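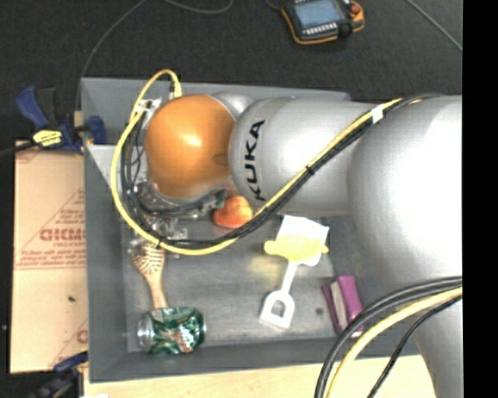
4. Does labeled storage save time?

The claim that labeled household storage saves people time is repeated so often that its source has become hard to find. Most of the popular guides we read trace it, directly or through one another, to a single diary study by Cuervo and Tello in Montoya. We spent longer on that study than we had planned to, and we came away less convinced than when we started.

The Montoya participants kept a diary of every search for a mislaid item at home. Half of them had been given labels and a short talk on how to use them. The labeled group wrote down fewer searches, and the authors read this as fewer searches taking place. We do not think the diaries can carry that reading. A person who has just sat through a talk on the value of order has a motive to leave out the ten minutes spent hunting for scissors, and the diaries were handed back in person to the same staff who gave the talk. Cuervo and Tello mention this in a footnote and move on.

There is also the matter of who stayed. The study began with 500 households, but the paper reports only on those that returned a complete diary, and it does not say how the dropouts were split between the groups. Tello was kind enough to answer our letter on this point. The enrollment sheets were not kept.

The follow-up by Honorato, carried out in Seto, is better designed and much smaller. It compared sorted storage, in which each container held one category of item, with mixed storage, in which a small assortment of unlike objects shared one open bin (Figure 4). Sixteen adults were timed as they fetched named items from their own homes. Sorted storage came out ahead on the first visit. By the last visit the difference was too small to separate from ordinary variation, and for items used daily it pointed slightly the other way. Honorato calls this "a settling-in effect." A plainer account is that people learn where their things are, however those things are kept, and that the early advantage came from the fresh attention everyone had just paid to the sorted containers.

Neither study counts the time spent sorting. We find this omission hard to excuse. If a household gives up an afternoon to arranging its cupboards and then a little more each week to keeping them arranged, those hours belong on the same ledger as the searches they are meant to prevent. Guzmán made a rough attempt at such a ledger using the published Montoya averages. Even on assumptions generous to the labels, the household did not break even within the period the diaries covered. He was careful to say that his inputs were weak, and we agree with him, though weak inputs have not held back the other side.

Defenders of sorting sometimes answer that time was never the main point and that the real gain is in how people feel about their homes. That may be so. It is a different claim, and it needs its own evidence. The usual support is a customer survey run by Veltov, a seller of storage containers, which asked buyers whether they felt calmer after their purchase. There was no group that bought nothing. The response scale had 5 points, of which only one was negative. Cárdenas reused the same scale in her rental housing survey with no changes, so her agreement with the Veltov result tells us little.

We would not go so far as to say that labels are useless. Shared kitchens, where several people have to find things that someone else put away, are a plausible case for them, and no study in our set looked at one. The household we know most about is a couple or a single adult in a small apartment, and for that household the evidence of time saved is thin. The next section turns to shared spaces, using our own records from the Josex building.

Figure 4. Mixed storage: a small assortment of objects in a grey rectangular bin.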